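In praise of the handwritten recipe

My favourite book in the house has no publisher. It is a school exercise book with a split spine, and it holds 146 recipes in the handwriting of everyone who ever cooked in our kitchen in Bunness. I love it to bits, and I'd like to talk you into starting one of your own.

I have nothing against recipe websites (I use them most weeks, usually with flour on my elbows and the phone going dark at the wrong moment). But a website gives you the same recipe it gives everybody. A handwritten one has been argued with! Mum's lemon slice says 30 minutes, then 25 in a different colour, then "depends on the oven, watch it" up the side. You can follow her changing her mind over years, and by the time you reach the bottom of the page you know more about lemon slice than any star rating could tell you.

Then there's the writing itself. My aunt Fouzia Minhas crosses her sevens and presses so hard that her dal comes through on the back of the chutney. My own hand at fourteen was all loops and showing off, and I could no more fake it now than fit into the jeans. None of that survives typing. When I copied her dal into a document last winter I had every word of it and it felt like reading a phone bill. 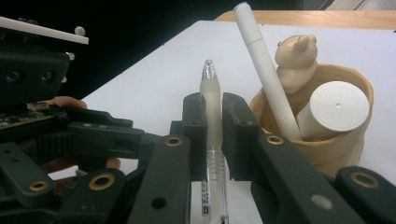
Brodie Ruddock wrote to me after I first went on about this in the newsletter. He said it was all very well for people with nice handwriting, but his nan's recipes were so hard to read that the family had been making her ginger biscuits with the wrong amount of treacle for a decade, and he'd take a clean printout any day. Fair enough, Brodie, and I laughed out loud at the treacle. But I'd ask whether the biscuits were any good. He has since told me they were excellent, and that the right amount makes them worse.

I do think he has a point about keeping things safe. Paper burns and gets wet, and cousins borrow it. So scan the pages, by all means, and send copies to anyone who wants one. I did ours on a Tuesday in April and it took the whole evening, mostly since I kept stopping to read. Just scan the page as it stands, splashes and all, and leave the tidying up alone.

If you're starting from nothing, start scruffy. Please don't buy a beautiful blank book, you'll be too scared to touch it. Get something cheap with lines, write down what you cooked tonight, and put in the bits a cookbook would leave out – who was over, what you ran out of, whether the kids ate it. Hiyori Yagi puts a little tick beside a dish every time she makes it, and her miso eggplant has ticks running right off the page and onto the next one. I can't think of a better review.

And let other people write in it. Hand it across the table when somebody brings a good salad and make them put it down themselves, in their own spelling, before they go home. Ours has a potato bake on page nine that simply says "cream, more than you think", and I've made it that way ever since.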